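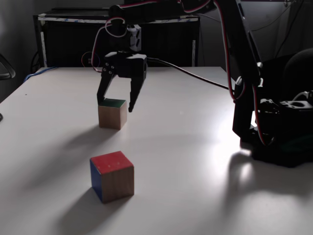
The toy box that pays rent

Wooden toys have become a moral position. Trellness, a subscription firm, will send you a box of them every January, and every few months after that, for 319 a year. You post them back when the child has moved on. The leaflet promises "deeper play". I asked what that meant and was sent the leaflet again.

Eluned Penry has run the Gudutside toy library for years on a budget of 1,970, most of which goes on hall hire. She lends much the same things: blocks, pegs, a shape sorter with a missing star. "They go home, they get chewed, they come back," she says. She has never noticed the wooden ones making anybody cleverer. 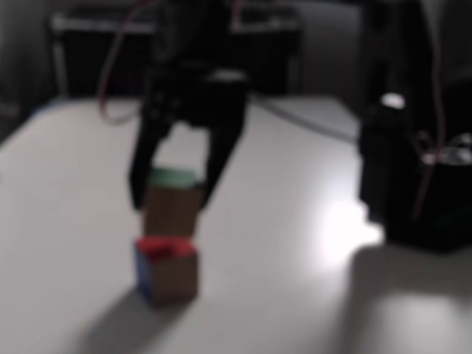
Are plain blocks better for a child than plastic ones?

It depends far more on who is sitting on the floor with them. Blocks of either sort will stack, fall over and hurt when trodden on.

Kamrul Liyanage cancelled his Trellness box after the second delivery, when he was charged 60 for a lost rolling pin. It was behind the fridge. He is still waiting for the refund, and his daughter has gone back to the saucepans.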